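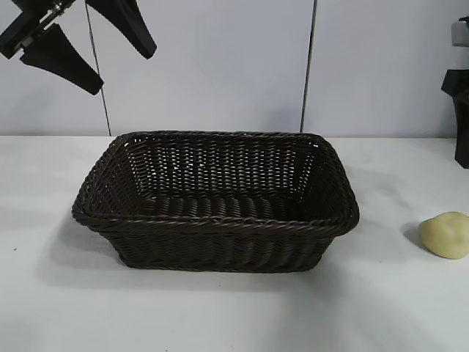
Good practice around small arms: what we wrote down and what we ignored
Speaker notes, Dorota Kozłowski
Last updated: July 2020

OPENING (don't rush, they're still finding seats)

Morning. I look after the bench procedures at Iltolon, so I'm the person who sends the email about the bench procedures. Some of you have had that email. I have the read receipts.

Say who the talk is for: people who run one or two arms on a table, with short cycles and light objects. If you've got a car plant, you already have a safety department and a far better lunch room, and you can treat the next half hour as comedy.

Ask for hands. Who has a written procedure for their cell? Who has read it since it was written? (Wait. Let them look at each other.)

WHERE OUR RULES CAME FROM

First version was 398 lines long. Roel Timmermans wrote it over one May and it was a magnificent thing. It had a glossary. It defined "table".

We put it in a binder. The binder propped up a monitor for the better part of a year, and I'll concede it did that safely.

Then we went through the event log. 3,490 logged runs, and I read the notes on every stopped one. Hardly anything in those notes matched the chapters Roel had spent most of his time on. Pages on lockout during maintenance, which people were already doing properly. One line on what may be left on the table between runs, which they weren't doing at all.

Pause here. Roel is probably in the room. Be nice.

THE FOUR WE KEPT

We now have 4 rules taped up at each bench, on one sheet, in type you can read from the stop button. The long version still exists and you still have to sign it.

1. Stop button before start button.
Put your hand on the stop and know where it is before you enable anything. Press it once at the start of each shift and check that it stops the arm. Mebrat Abdella found one of ours had been unplugged so somebody could charge a phone. We had a frank chat.

Aside if there's time: the phone was at 80 per cent already. That's the part that still bothers me.

2. An open gripper is a live gripper.
People relax when the fingers are apart and nothing's moving. It looks like it's finished. It may be waiting on a planner, or a network, or a person two rooms away who has gone for a coffee with their finger metaphorically on the key. If the drives are enabled, your hands stay behind the tape. Same tape, same distance, whether it's swinging or sulking.

Expect a question about light objects. "It's only picking up a potato." Yes. The potato weighs very little. The arm doesn't, and it has no opinion on which of you it was meant to collect.

3. The table holds what's on the run sheet.
If the sheet says one basket and one object, that's what is out. Coffee cups, hex keys, last week's object, the other basket you like better: off. Bartosz Baran once spent an afternoon tuning grasp force for an item that was a rolled-up glove. Very good force, by the way. Perfect for gloves.

The cloth counts too. A cover that creeps changes the surface height, and it can drag your object along with it. Pull it flat, clip it down, check it at every reset. I've seen people recalibrate a camera to fix a wrinkle.

4. Write down the boring stops.
Everybody records the crash. Hardly anyone records "arm paused, I poked it, it went again". That one is worth more to me. You poked it! Put the time, what it was doing and which part of yourself you poked it with.

BASKETS, A DIGRESSION

(Cut this if we started late. We'll have started late.)

Go through the container rule, as it gets the most complaints. Our wording: "Containers must be inspected for loose ends and placed to the mark." Reasonable people have called this fussy.

Woven containers are lovely to look at and a pain to work over. A fingertip can hook a thick rim. Strands break and poke out. Once a finger catches, the arm keeps going and the basket goes with it, and then you're explaining to the next bench why they've got your basket.

So: run a hand around the rim with the drives off. Check the mark. Check that the path in and out clears the rim with the object in the fingers, as well as with the fingers empty. That last bit went in after Drita Angelovski pointed out that all our clearance tests used an empty gripper, for a job whose whole purpose was carrying something. I'd signed off on those tests myself. Twice.

ON STANDARDS PROPER

Don't read clauses aloud. I did that in the practice run and watched the colour leave Bartosz's face.

Points to make:
- Risk assessment is of the whole application. Arm, fingers, object, table, you. A data sheet with "collaborative" printed on it hasn't met your table.
- Change the fingers and you've changed the assessment. Tapered tips concentrate a bump in a way a broad flat pad doesn't. Do it again, and sign it again.
- Two arms sharing a table need one stop that kills both. Check what the second one does when the first one halts. Ours carried on with great dignity.
- Get the current edition from whoever publishes in your country. The PDF on the shared drive called FINAL_final is neither.

WHAT STILL DOESN'T WORK

Be straight with them here.

Visitors. They lean. We've got tape, a sign and me, and they lean past all three.

Rule 3 after lunch. I can't explain it and I've stopped trying.

The sheet itself has been laminated, and now people think it can't be changed. It can. Write on it with a marker, tell me, and I'll print a new one. I've had two suggestions so far, and one was about the font.

QUESTIONS

If it goes quiet, ask what they'd cut from their own procedure if they were only allowed a single page.

If someone asks for the 398-line version, tell them to see Roel. He brought copies.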